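Search newsletter Enter keywords Go

Drying fleece bedding in winter

Fleece takes up little water in the fibers, but the pile holds a good deal between them. A full 15 minutes of extra spin shortens drying more than added heat does.
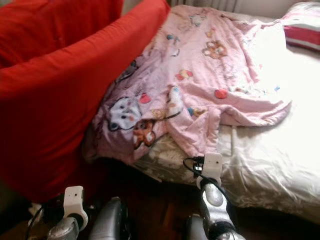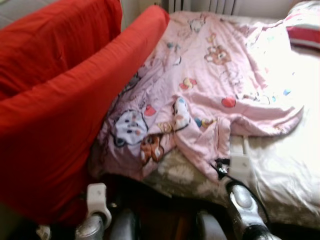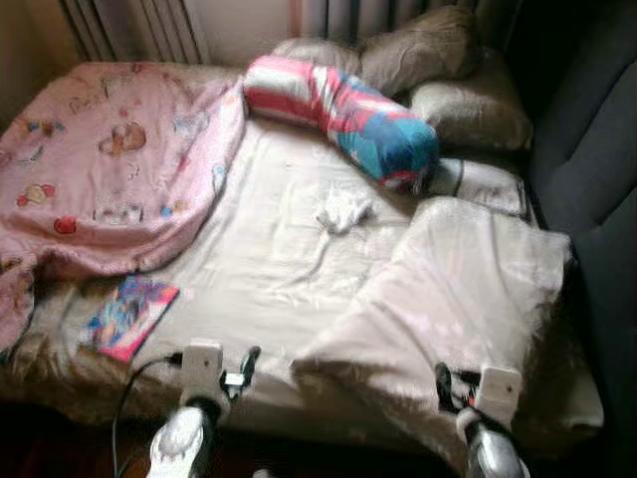 Pink blanket on a white sheet.

Cescombe Housing - Home Energy Team

Amber Wainwright compared two rack positions in the Mussa Court laundry room in July and again in winter. Racks set 50 cm from the wall dried evenly. Racks against the wall left damp hems and raised humidity in the corner.

Keep the dryer on low. High heat mats the pile - the damage is permanent. Fabric softener coats the fibers and should be left out. Spin at 600 rpm or above if the care label allows it.

Questions go to Maureen Holroyd, extension 192.

Recent items
Bleeding a radiator
Window vents and condensation
Laundry room hours, Saturday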